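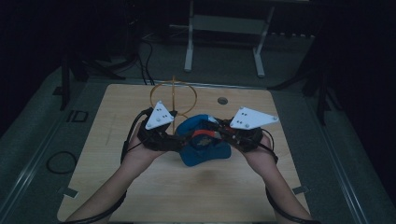

Choosing a board for your kitchen: what we learned in October

Nov 20, 2018

Many readers of this newsletter wrote to us after the last issue and asked the same thing: which wood is good for a cutting board, and how must one care for it? In October we asked our customers in Werkirley and Trovia to fill in a short form on this subject. We received 2,613 answers, much more than we expected, and we thank everybody who took the time.

The first result is that most people own two boards, one for bread and one for everything else. This is a good habit. Bread needs a dry board, and onion stays in the wood for a long time. If you have space only for one, use one side for each job and make a small mark on the edge so you do not mix them.

About the kind of wood, the opinions are very different. Maple and beech are hard and have small pores, and for this reason they are the usual choice. Walnut is a little softer and more kind to the knife, but it costs more. Soft woods like pine get deep cuts quickly. They are fine for serving cheese, less for daily chopping.

In the form, 563 people told us that they had a board which became bent. Usually this happens when one side gets wet and the other stays dry, for example when the board lies flat on the counter after washing. Wash both sides, also if you used only one, dry with a towel and let it stand on its edge. Please do not put it in the dishwasher. A board that is bent only a little can sometimes be saved: lay it with the hollow side down on a damp cloth over night, then let it dry standing.

For oil, we recommend food-grade mineral oil. Olive oil and sunflower oil can become sticky and get a bad smell after some months. Put a thin layer on all sides, wait until the next morning, and wipe away what is left. A new board should get this treatment two times in the first week. After that, once in a month is enough for most homes.

Our Kiter oil is again in stock in the Bauerfeind street shop, in the small and the large bottle. Bring your empty bottle back and we take it off the price of the next one.

In the next issue we will write about wooden spoons, and how to sand them when they feel rough. Questions about this can be sent to the usual address until the end of the month.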